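Demonstration teaching (robotics)

Demonstration teaching is a way of giving a robot a new task by having a person perform it through the robot's own arms. The person may hold the arms and move them directly, or may drive them from a distance with a second set of controls. The robot records its joint positions and camera views during the task, and the recordings are later used to train a control program.

Teaching by hand

In hand teaching, also called kinesthetic teaching, the motors are set to give way under light pressure. The operator grips the arm near the wrist and guides it along the path. The method needs little equipment, but the operator's own hands and arms often end up in the camera views. It is also tiring on two-armed robots, where one person has to guide both sides at once.

Remote control

In remote control, or teleoperation, the operator works with handheld controllers or with a smaller copy of the arms. Pulling a drawer is a common early exercise - the gripper must line up with the front, take hold and move back in a straight line. The Clinau training course sets 60 drawer demonstrations for each new operator, in sessions of 29 minutes with a break of 5 minutes between them.

Simulated practice

Many tasks are first taught in a simulated room. The operator uses the same controls, but the robot and furniture exist only in software. Objects can be put back at once after a failed attempt, and the layout can be changed between attempts. The Tameck room set includes bedrooms and kitchens for this purpose. Programs trained only on simulated recordings may do poorly on real furniture, where friction and weight differ, so real demonstrations are often added.

A two-armed robot in a simulated bedroom, with one gripper close to the blue lower drawer of a nightstand.

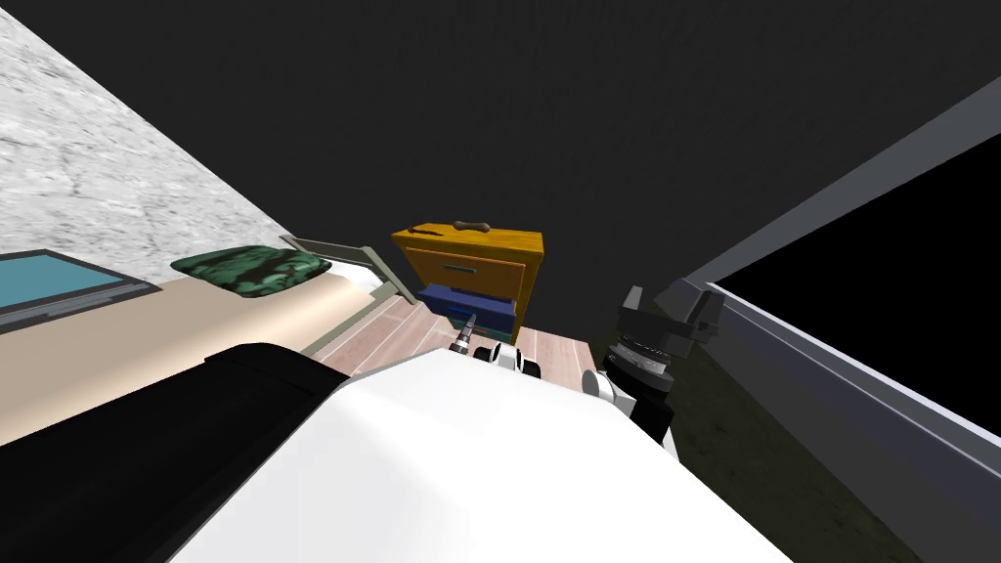
Recording quality

Recordings are usually checked before training. Long pauses are trimmed, and attempts in which the object was dropped are marked or removed. The Grecu format stores these marks in the same file as the arm positions.

See also

Teleoperation
Imitation learning
Zesudton controller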